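Night ride report, for the people who asked and the larger number who didn't. Thread.

The Bellamy Night Ride leaves the parking lot behind the old Bravholm furniture warehouse at midnight and goes to the lake and back. The idea is that you see the sunrise from the water. The flyer says "gentle." The flyer was written by Gus Lindqvist, who once called a root canal gentle.

I signed up in December, when it was snowing and every ride in May looked like a good idea. I had 15 weekends to train. I used three of them, and one of those was mostly buying socks.

So, Saturday, 11:30 pm. A lot full of blinking red lights and people in tights eating bananas. Somebody had a speaker on his rack playing yacht rock. Somebody else asked him what time it went off. He said sunrise.

Last year there were 300 riders. Gus announced this through a megaphone from a distance at which a megaphone was not needed. He then read the safety rules, lost his place, and started over from the one about earbuds.

Rolling out is the best bit. All those freewheels ticking at once, the whole of Main Street to ourselves, traffic lights changing for no one. A guy outside the taco place clapped for every single rider. I hope he got home okay.

By Skurden the chatting had stopped. Skurden has one gas station and one hill, and the hill comes first. I went up it in a gear I had been saving for my seventies.

Passed a man on a folding bike at the top. Felt great. He passed me on the way down eating a sandwich.

You would think the dark makes hills easier because you can't see them. What you see is a string of little red taillights going up into the sky, and you think, those must be on a radio tower. They are not on a radio tower.

Food stop at the Wusitz grange hall, 2:40 in the morning. Lentil soup, white bread, and coffee out of an urn older than me. Best meal of my life. I have since had lentil soup at a normal hour and it was just lentil soup. 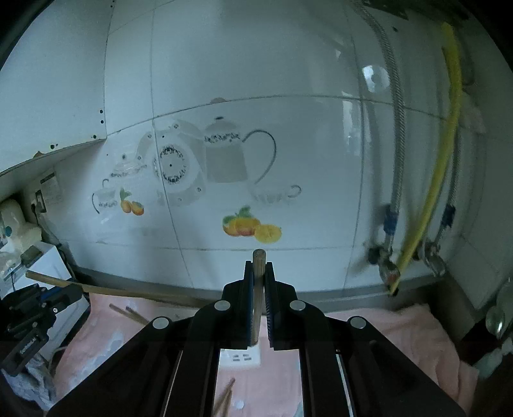
Kitchen tile, firm grip, small stick.

Sat down next to a retired mail carrier who has done this ride every year it has existed. I asked for her secret. She said don't sit down. I was already sitting down. She looked at me the way you look at a dog tied up outside a store.

It took me 5 tries to get my leg back over the bike. A teenager offered to hold it for me. I said no thank you, with dignity, on the fourth try.

The part after Wusitz is all farm lanes. No streetlights, frogs going off like car alarms, a smell of wet hay and then quite suddenly a smell of pig. I got into a nice little group of four. We never learned each other's names. We knew each other's rear ends very well.

Wrong turn at the water tower, led with great confidence by me. A mile and a half before somebody said, very politely, "Is that the same water tower?" It was. I have moved to the back of the group and I believe that is where I will stay, in cycling and in life.

Got to the lake at 5:50. The sunrise was behind a cloud the size of Ohio. It went from dark gray to medium gray and everybody clapped anyway. One couple went swimming. You could hear them regretting it from the boat ramp.

Then you have to ride home, a thing I had somehow filed under "later." My phone says 4000 calories for the whole night. My phone is a flatterer. I ate them all back by noon, mostly as pancakes.

It's now Monday, 2nd May, and I am taking the stairs at work backward, holding the rail. A coworker asked if I'd been in an accident. I said no, a hobby.

Gus has already emailed about next year. New route, he says, avoids Skurden completely -- goes over the ridge instead. He says the ridge is gentle.

I've put my name down. Does anyone have a lower gear they're not using?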